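Clakis Outdoor Table with Glass Top

The Clakis is a four-seat table for patios, courtyards and break areas. The top is dark tinted glass with a gloss finish, and it is meant to stay outside from spring through fall. Vultum sells it alone or as a set with Heder mesh chairs.

Dark glass hides light scuffs well. It also reflects whatever is overhead, so under trees you will see leaves and sky in it for most of the day. Buyers who find the glare too strong at noon usually add an umbrella, sold separately.
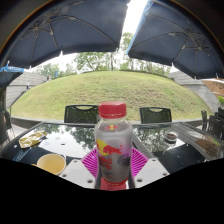
Drinks and snacks are what most of these tables see. Wipe up soda and energy drinks the same day with warm water and a drop of dish soap, then dry with a soft cloth. Sugar left in the sun gets sticky and takes longer to remove. Do not use scouring pads or powder cleaners. Empty wrappers and paper cups blow off smooth glass easily, and the Azar clip-on bin fits the rim if you want one.

Heder chairs have a black mesh back, curved, with a cut-out handle at the top for moving them. Rinse the mesh with a garden hose.

Table only: $187
Heder chair: sold in sets of 4
Glass warranty: 3 years
Shipping: $19 flat rate

Assembly takes two people. Tighten the leg bolts again after the first month of use.

For replacement glass or bulk orders, contact Maya Kanaan in the parts office. New stock arrives in June.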